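Who Still Watches at the Fixed Hour?
Project report, Media Audiences course
Group: Adesuwa Omoregie, Jeferson Cordeiro

1. Purpose

Our project studied how viewers of the regional channel Cusetia choose between the evening quiz "Boateng" and the cooking contest "Warkcombe". Both programs start at the same hour, and the channel repeats only the quiz. We wanted to know if the repeat takes viewers away from the first showing.

2. Method

We sent 3000 short questionnaires through the mailing list of the listings magazine Cestosine, in November. We received 1885 complete answers. We also collected 147 viewing diaries, where each person wrote down what was on in the home during two weeks.

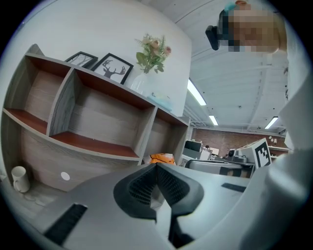
Jucélia Rezende objected at our first presentation that a diary shows what people remember, and that many of them leave the television on during dinner without following it. We accepted this point and added a column for "on, but not watched".

3. Results

The quiz keeps its public in the first showing. People who use the repeat are mostly those who work late – they could not see the first one anyway. The contest loses viewers after the first elimination, and in the diaries they often change to the news.
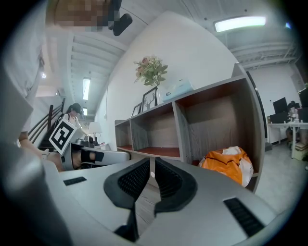
The news itself was a surprise for us. In many diaries it was marked as "on, but not watched", even by persons who called it their favorite program in the questionnaire. We could not explain this difference well, and the two instruments should be compared again with the same persons.

4. Limits

Readers of a listings magazine probably plan their evening more than other people. We did not ask about streaming on the telephone, and this question is missing from the tables.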